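Plendham declares war on the slimy soap dish

2023-05-19

Plendham has lived through a bypass and two bakery closures, but it has seldom been as stirred up as it was by the Zilitz soap dish session. The question before the meeting was where soap should live when nobody is using it.

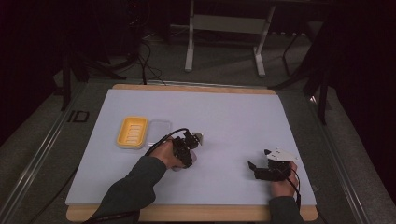 Entries had to cost under 3 pounds and keep a bar from turning to porridge. Ridges were popular. So were lids, though purists hold that a lid only gives the slime some privacy.

Gifty Fiadzo, who organised the session, said 136 households had filled in the survey beforehand, and that most admitted to throwing away the last sliver of every bar – a few with some pride.
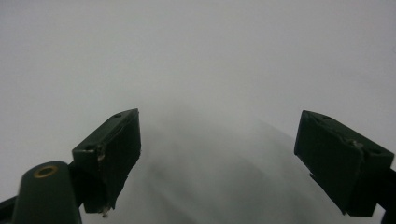

White surface at the Zilitz soap dish session, Plendham.

Talk then turned to travel. A closed box is kind to the inside of a suitcase and cruel to the soap, and two speakers spent longer on this than the tea urn could bear.

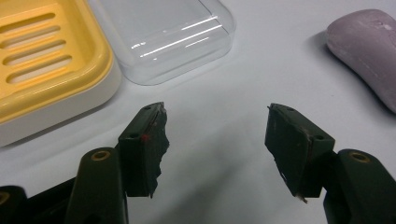
Purple soap, it was generally felt, goes soft no faster than any other colour. Drainage matters more, as does rinsing the dish now and then, a suggestion met with silence.

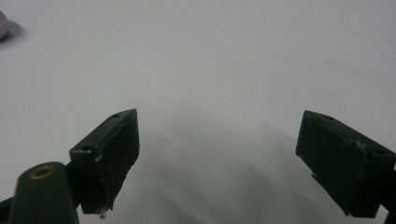 Boris Yordanov remarked that he had kept his soap on an upturned saucer for years and saw no need for a meeting. The next one is in September.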